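작업대 및 린넨 접기 구역 점검표 (비고 포함)

점검 대상: 브로트홀름(Brotholm) 2층 정리실, 작업대 3번
점검일: 2011년 6월 13일
점검 구분: 정기
이전 점검: 4월
적용 기준: 탈턴(Talton) 시설 내규, 작업대 항목
판정 표기: 적합 / 조건부 / 부적합 / 해당 없음

1. 작업대 본체

1-1. 수평 상태: 적합
비고: 수평계로 네 모서리 확인. 4월에 조정한 뒤쪽 다리의 풀림 없음.

1-2. 다리 고정 볼트: 적합
비고: 전체 재조임 실시. 와셔 한 개 교체.

1-3. 최대 하중 표시: 부적합
비고: 표지가 마모되어 판독 불가. 재부착할 것.

2. 상판 덮개

2-1. 표면 손상: 적합
비고: 갈색 무광 덮개. 찢김, 들뜸 없음. 손바닥으로 쓸어 걸리는 부분이 없는지 확인함. 밝은색 천을 올리기 전 마른 걸레로 한 번 닦을 것.

2-2. 이염 시험: 적합
비고: 흰 면포로 7회 문지른 후 착색 없음.

2-3. 덮개 가장자리 접착: 조건부
비고: 앞쪽 모서리 일부의 접착력 저하. 부슈만(Buschmann) 양면테이프로 임시 보강. 다음 점검 시 재확인.

3. 조명 및 통로

3-1. 작업면 조도: 적합
비고: 중앙 측정값 1,036 lx. 내규 하한 충족. 모서리 쪽 수치는 별지에 기재.

3-2. 통로 확보: 적합
비고: 작업대 앞 통로에 적치물 없음. 바닥 표시선 일부 퇴색, 판정에는 영향 없음.

3-3. 소화기 위치 및 압력: 적합
비고: 압력 지침 정상 범위. 봉인 유지.

4. 수납함

4-1. 파손 및 날카로운 모서리: 적합
비고: 반투명 플라스틱, 상부 개방형. 모서리는 둥글게 처리된 형태. 균열 없음.

4-2. 내부 잔류물: 적합
비고: 바닥면의 작은 흰색 사각 라벨 외에 내용물 없음. 라벨은 제거하지 말 것.

4-3. 배치: 조건부
비고: 작업대 안쪽에 비스듬히 놓여 있음. 상판 가장자리와 평행하게 맞출 것. 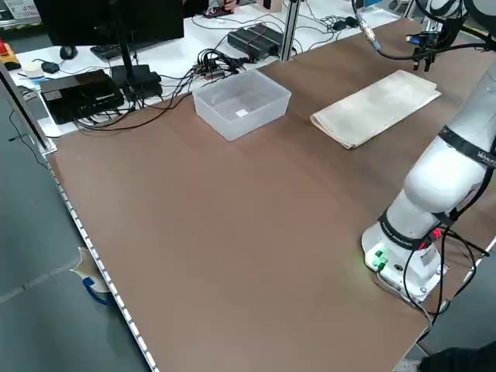
4-4. 세척 주기: 적합
비고: 기록지상 누락 없음. 세제는 윈빌(Winville) 중성 제품을 희석하여 사용. 재고 약 2,000 mL.

5. 접은 천

5-1. 접힘 상태: 조건부
비고: 크림색 천, 긴 직사각형으로 접음. 한쪽 끝의 겹이 조금씩 어긋나 있고 반대쪽 모서리로 한 겹이 나와 있음. 옅은 주름은 허용 범위. 수납 전 다시 맞추어 접을 것.

5-2. 수납함과의 간격: 적합
비고: 별도 조치 없음.

6. 전선 및 케이블

6-1. 피복 손상: 적합
비고: 검은색 다발과 회색 가는 선 모두 육안상 벗겨짐 없음.

6-2. 정리 상태: 부적합
비고: 검은색 케이블이 작업대 가장자리 밖으로 늘어져 있음. 통행 중 걸릴 우려가 있으므로 케이블 클립으로 상판 아래에 고정할 것.

7. 조치 사항 요약

1-3 하중 표지 재부착
2-3 덮개 모서리 재접착
4-3 수납함 정렬
5-1 천 다시 접기
6-2 케이블 고정

부적합 항목은 조치 완료 후 재점검. 조건부 항목은 차기 정기 점검에서 확인하며, 같은 항목이 연속 조건부일 경우 부적합으로 처리함.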